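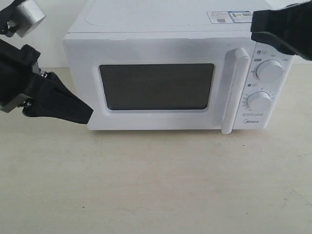 How many extra postcards should I order for a mailing, and does the paper matter on the address side?

marigold_and_twine

Hi everybody, first time posting after reading along for months! I'm putting together a postcard mailing for our garden center's fall open house. The list we exported had 2,593 addresses on it, and after I took out the duplicates and the ones with no street number I was down to 2,376. Do I order exactly 2,376 cards, or do I need extras? The design has a big color photo on the front and plain text on the back, with room for the address. The online form at Gisto wants me to choose between gloss on both sides and gloss on the front only, and I don't know if it makes any difference once the addresses go on. I'm also not sure the back is laid out right, but I'll take any help I can get. I have until the end of August.

slowfeedpress

Order a few more than your list, and choose gloss on the front only. I'd go to 2,500 in your case. Most shops price in steps, so the jump from an odd number to the next round one is usually small, and it's sometimes even cheaper (I have seen this more than once and it still makes me laugh). Some cards get eaten up in setup when the addresses are printed, a few may come out scuffed, and you will want a stack for the counter and a handful to keep in a drawer for next year when you're trying to remember what you did.

As for the paper, an uncoated back takes ink from an addressing machine much more happily than a glossy one does. Gloss on both sides can smear unless the mail house has the right ink and a dryer on the line. If somebody on your end might want to write a little note by hand, that's one more vote for the plain back. A ballpoint will skip all over gloss, and gel pens are worse.

One thing I would add is to ask who is doing the addressing before you pay for anything. If it's the printer, send them the cleaned list as a spreadsheet with the street, city, state and ZIP in separate columns. If it's you with sheets of labels, then the coating matters a lot less and you can get whichever one you think is prettier!

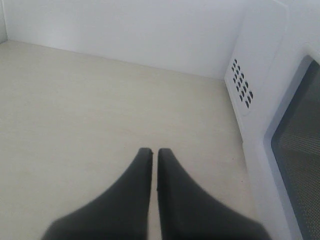

Inside of the white microwave

tallgrass_type

Agree with the above on the coating. Just get 2,500. Also make sure your file has bleed, they will kick it back if it doesn't.

quietcorner_design

Lots of good advice already, so I'll stick to the layout of the back, which you mentioned you weren't sure about. I did postcards for a fabric store for years before moving over to signs, and the back is where nearly all of my trouble came from. The front was always lovely. The front is the part everyone fusses over, and then the back gets ten minutes at the end of the day.

Start by asking your printer for their mailing template at the exact size you're ordering. Gisto should have one, and Plattner definitely does, because I used theirs for ages. It will show you where the address goes, where the stamp or permit goes, and a strip along the bottom that has to stay clear for the barcode. Put the template on its own layer, lock it, and turn it off before you save your final PDF. I once forgot that last step and got a very polite phone call.
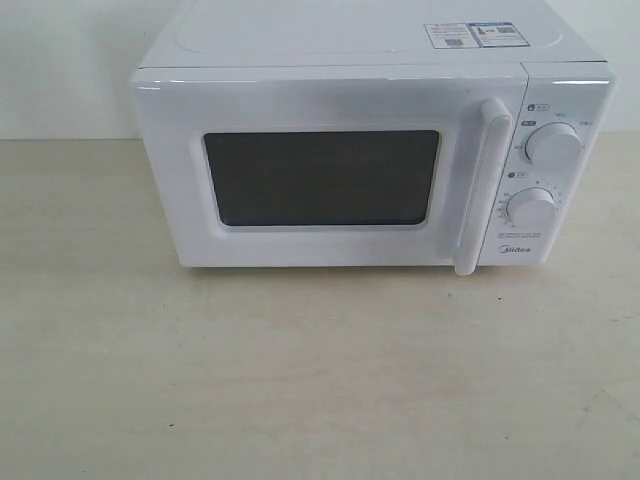 Keep your own return address small and up in the top left, well away from the delivery address, so the sorting equipment doesn't get confused and send the whole batch home to you. I'd also leave off any pale background tint behind the address area. It looks nice on the screen but it makes the addresses harder to read, and on uncoated paper a light tint can come out a bit blotchy anyhow.

For timing, I'd allow around 9 working days from approving your proof to having the cards ready, and then more on top for the mail itself if you're sending at the marketing rate, which can be pokey. Ask for a printed proof if they offer one. I always had two people read mine, and one of them had to be somebody who hadn't seen it before. Check the date, the hours and the phone number out loud.

Good luck with the open house, and do come back and tell us how the cards turned out!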